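October, workshop notebook, Cornley

Carried on with the longcase clock movement. Ruwan Sarkar had it on the test stand over the weekend and it stopped twice, both times a little after the strike. He wrote the times on the back of the job card, 4.10 and 11.05, so it isn't the same hour catching. I'd assumed the warning pin. Not so sure now.

Took the hands and dial off and put the movement on the horse. Let the strike side run right down before touching anything. Checked the going train first, as it's quicker. Great wheel is fine. Centre wheel has some wear on the pinion leaves, nothing that would stop it. Third wheel had end shake I could feel with tweezers but it's within what I'd leave on a clock this old. The escape wheel pivot at the back is the poor one – scored all the way round, and the hole in the plate has gone oval towards the top left.

Polished the pivot on the Jacot tool. Took longer than it should have. It cleaned up well but is now a fair bit thinner than the front one, so the back hole has to be bushed whatever we decide about the rest. Asanka Talukder wants to bush the third wheel at the same time. My view is to do only the escape wheel, put it back on test and see. We left it there.

Bushing: opened the hole from the inside of the plate, drawing it back to the original centre with a round file before broaching. Check the centre against the depthing tool, not by eye. I did it by eye last time, on the bracket clock, and had to do it again. Pressed the bush in, broached to fit, cut the oil sink. The wheel now drops from side to side under its own weight when the plates are tilted.

Cleaning. The ammoniated solution in the big jar is finished, it came out brown after the first plate. Mixed a fresh lot, 600 ml. Twenty minutes for the plates, less for the wheels. Rinsed twice, dried in the warm box. Pegged out every hole until the wood came out clean. The barrel arbor holes took most of a bundle of pegwood.

The pallets have a groove on both faces where the teeth land. Stoned out the entry pallet, then the exit. Closed the depth slightly to make up for it. There is drop on both sides and it looks even, but I'll want to hear it on the wall before I say it's right.

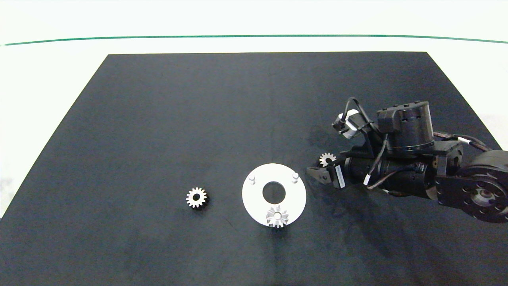 Suspension spring is kinked near the top block. Ordered two from Cirkberg, one to fit and one for the drawer. Also on the order: pegwood, a set of small broaches and clock oil. The bottle we have is past its date and has gone yellow.

Job number is 807, please put it on the parts tray as well as the card. I found the tray under the bench without a label.

Still to do:
Strike side, not looked at beyond letting it down.
Warning pin, check against the stop piece anyway.
New gut line for the going side. The old one is frayed near the knot.
Pulley on the strike side squeaks.

Assembled the going train only, oiled it and hung the weight with the old suspension spring straightened as best I could. Beat set at 3.40. Running when I locked up. Ruwan to check it first thing and write the time down whether it has stopped or not.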